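Handover Station Operators (2 positions) – Flotier, Dallolville
Posted Tuesday, March 1, 2022

Flotier packs molded fiber tableware for caterers. Until October, plates were sorted by hand at every table. Part of that work is now being moved to a two-armed robot, and the job of the people at the tables is changing with it.

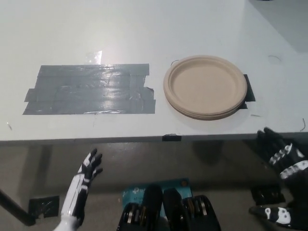

Plate Handling Team, Packing Hall

You will work across the table from the robot. You hand over plates one at a time, take them back, restack them and log each handover that needs a repeat. You also replace worn tape on the tabletop and stop the machine when something looks wrong. There is less lifting than in the old packing job and more standing still – please think about whether that suits you.

No packing jobs are being cut for this. Current packers may apply and keep their grade and shift. Training is paid and led by Ineke Smits. You do not need any programming. 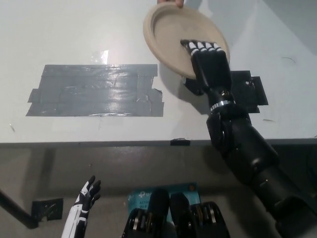

What we ask for
Steady hands and patience with repeated work
Basic computer skills for the log
Able to stand for most of a shift, with breaks

How to apply
Write to Ashraful Sultana, Flotier, quoting job number 1361. A short letter is enough – no résumé needed from current staff. Questions about shifts go to Jahangir Kumarasinghe, extension 885.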